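How to run a pick-and-place demonstration at an open day

These notes are for anyone setting up a robot arm table for visitors. They come from the two open days we have held at the Lollbridge workshop, the last of them in March 2018. They assume you already have an arm that works and someone who knows how to drive it.

Choosing what to pick up

Start with soft things. Visitors expect a robot to lift blocks, and blocks are over in a minute. Clothing folds differently each time it is dropped, so people stay to watch. Caps are the best we have tried. They have a stiff part and a floppy part, and visitors can see at once that the two need different handling.

Avoid anything with loose beads or long fringes. Iresha Munasinghe spent most of a lunch break getting a tassel out of a finger joint.

Setting up

1. Put the arm on its own table and tape a line on the floor 2 metres back.
2. Check that the stop button can be reached from both sides of the table.
3. Set the arm to its slow speed and leave it there all day.
4. Connect the wrist camera to a large screen facing the visitors. Most of the questions will be about what is on this screen.
5. Run the full cycle 11 times before the doors open. If it drops anything more than once, lower the approach height and run it again.

Picking up a cap

Bring the gripper in near the place where the brim joins the crown. Open the fingers just wide enough to take a fold of cloth, lower them, and close slowly. If you grip the crown alone the brim swings about, and if you grip the brim alone the cap tends to twist.

Stop the arm once the fingers have closed and let people look at the screen before you lift.

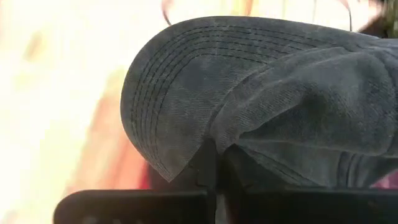
Wrist camera view: a fold of the cap between the fingers, brim to the left and crown to the right.

Point out the rows of stitching along the brim. They follow its curve, so they are a handy way to explain how a camera might tell which way a cap is facing. Then lift, move across to the tray and release.

Letting visitors take part

Keep groups to six. One visitor drops the cap wherever they like inside the marked square, then steps back behind the line before the arm moves — no exceptions, even for staff. Another can press the start key. Children like this job and should get first turn.

If a pick fails, say so and try again. Uliana Nazarenko asks the group to guess what went wrong first, and it fills the wait nicely.

Packing up

Park the arm, switch off at the wall and put the caps back in the box marked Twal. Write any faults in the table log, with the time, so they can be looked at before the next event in September.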